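Projects > Design and Society > Term 2 > Flat-pack furniture and share houses

What happens to cheap furniture when people move out?
Beril Güler and Nhyira Ackah

Intro

We wanted to know why so much furniture ends up on the nature strip in November, when leases near campus finish. Our area was the streets between Tiltport station and the uni. Method was a short survey plus 2 interviews. 95 people answered, mostly second years, so not a great spread.

Results

Biggest reason for dumping was transport. Most people dont own a car and hiring a van costs more than the table did. Second reason, missing screws or lost instructions. Price came third, which suprised us.
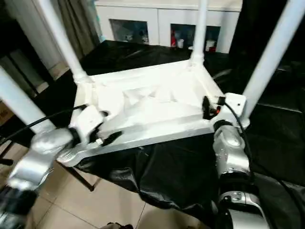
Interview one was with Samer, who has moved seven times since first year. He keeps a bed frame and a desk and leaves the rest. "You tell yourself someone will grab it." Usually it rains first.

Interview two was at Issahaku, the second-hand shop on the hill. They turn away chipboard if it's been taken apart more than once, screw holes go soft. Solid stuff sells in a day. They won't do pickups under $200.
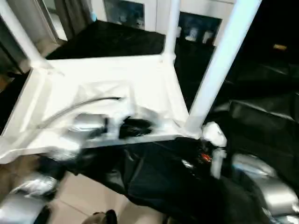
Fig. 1. Overturned white table, three of its legs showing.

Council side: hard rubbish needs booking, and tenants often don't know or the slots are gone by the time the lease is up. Landlords get the fine, then it comes out of the bond. Nobody we surveyed liked this system.

Plastic is its own problem. Lighter to carry, fine outside, but one crack and that's it. Kerbside recycling here won't take big pieces.

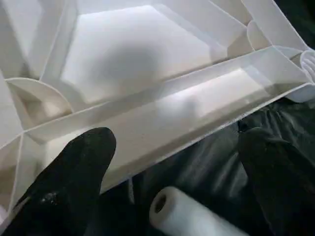 Stilomia, the student swap page, was the best option people named, though nearly all the listings go up in the same week so there's more givers than takers. A storage room over summer would fix a lot of that.

Limits

Survey was online only. No landlords replied. Ran out of time to visit the tip.

Shares 7 | Comments 2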